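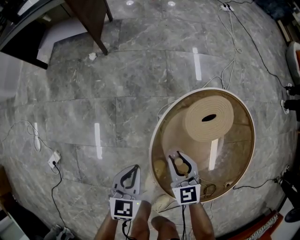
The round tray on the floor, with the felt roll standing in it and a few small bits around it.

Zulano round tray: review

I bought this tray in May to keep small things together when I work on the floor. It cost 40 from the Teixeira shop in Misgate, and I have used it most days for roughly 300 hours in total.

It is a shallow wooden circle with a pale cream rim and a tan inside. The finish is glossy. I had a matt one before and it stained within a month, so I was glad of the change, but the shine does catch the ceiling lights. If you are looking for one small pale piece, you may have to move your head to get the reflection out of the way.

The low sides are the main reason to buy it. You can reach in from any direction without knocking your wrist. A thick roll of felt will stand on end and leave plenty of room for the odds and ends. Cable is less happy in it. A coil tends to spring up against the rim, and I now tie mine first.

On a marble floor the tray slides more than I would like. It has no feet and the base is smooth. Small felt pads fixed it for me, though they should come in the box at this price. I lost one within the first week and had to cut another from the roll.
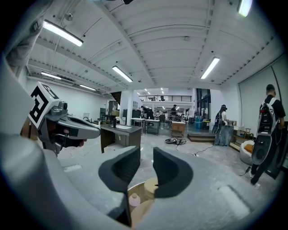
Round beige wooden piece and small pink cap, low down, with the hall behind.

Most of my use has been in a large open hall with tube lights in long rows and tall glass doors at the far end. Small parts go missing quickly in a place that size. Caps are the worst, as they roll. The rim is high enough to stop one that has been dropped in gently, but a harder knock will send it over.

Cleaning is a wipe with a damp cloth. The rim has picked up one dent, from when I dropped it on the steps at Starivbridge. The inside has fine scratches that only show at an angle.

There is a larger version, item 3915, which costs 50. I tried it in the shop and found it awkward to carry with one hand. For sorting on a bench it might be the better buy.

Good points: easy to reach into, light, cleans well.
Bad points: slides on hard floors, glare, no pads supplied.

Four out of five. I would buy the same size again.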